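Play Table Opens at Stondale Library
04/01/2018

The children's room at Stondale Library has a new play table, and the old one has gone to the toddler group at Clidville Hall.

The new table has a white top and was paid for with $500 raised at the January book sale. Library manager Mared Samuel said the old table had served for 18 years and one of its legs could no longer be tightened.

Families will find sets of colored blocks to borrow during opening hours. Nearly 100 pieces were donated by Trallo, a toy store on Lougher Street, and the library bought the rest. Plain cubes are meant for the youngest children, who use them for stacking and for learning their colors.

Yesenia Ibarra, who runs the Saturday story hour, asked for a table that could be wiped down between groups. "We had paint in the cracks of the last one," she said. "Parents noticed."

Up to 16 children can be booked into each story hour. Blocks should be handed back at the front desk and may not be taken home. Anyone with wooden or plastic sets in good condition can leave them with Negin Mirzaei at the desk before the end of the month.

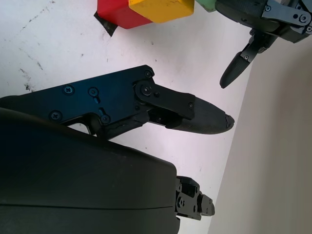
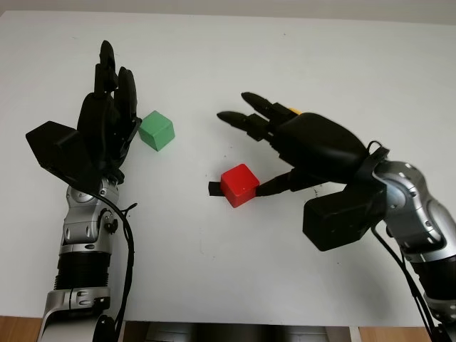

The white tabletop, with a red cube and a green cube on it in the second photo.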